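### 3.2 Labelling errors in shared sample storage

The survey covered 428 stored samples held at two sites, Trurkmont and Studilow. Both sites keep their samples under the same written procedure, adopted in September, which asks for a sample code, a date of collection and the initials of the person who sealed the container. A label was scored as complete when all three entries could be read without opening the container. Labels with a correction were scored as complete if the earlier entry had been struck through and the new one initialled.

Of the 428 labels, 90 were missing at least one entry. The date was the entry most often left out. Initials were left out less often, and the sample code was absent in 9 cases. Colour of ink was not part of the procedure, but it was recorded, as faded ink made some entries hard to read. Entries that two readers could not agree on were treated as missing.

The two sites differ in when the label is written. At Trurkmont, labels are filled in before collection and checked against the log book at the end of the shift. At Studilow, they are filled in after the container is sealed. We expected the first practice to give fewer missing dates, and it did. It also gave more struck-out dates, mostly where collection had been put off to the following day. The choice between the two practices therefore depends on whether a late correction is judged less serious than a blank.

Position in storage was a further source of error. Where a label is missing its code, staff tend to work out the sample's identity from its place in the row. This holds only while the row order is kept. Open racks with a single line of holes (Figure 4) make the order easy to follow, but they carry no record of it once the tubes have been taken out.
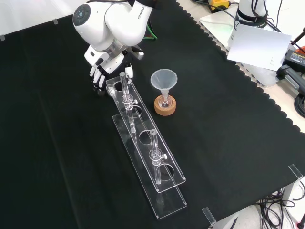

**Figure 4.** Two-tier clear acrylic test tube rack, with a row of round holes in the upper plate.

One reader of an earlier draft objected that row order should not be counted as a means of identification at all, and that any sample without a code ought to be thrown out whatever its place in storage. We have kept the 9 uncoded samples in the totals, but they are left out of the comparison between sites in Section 3.3. The same reader asked whether the Woteck labels used at Studilow had a smaller date field. They do not; both sites order the same size.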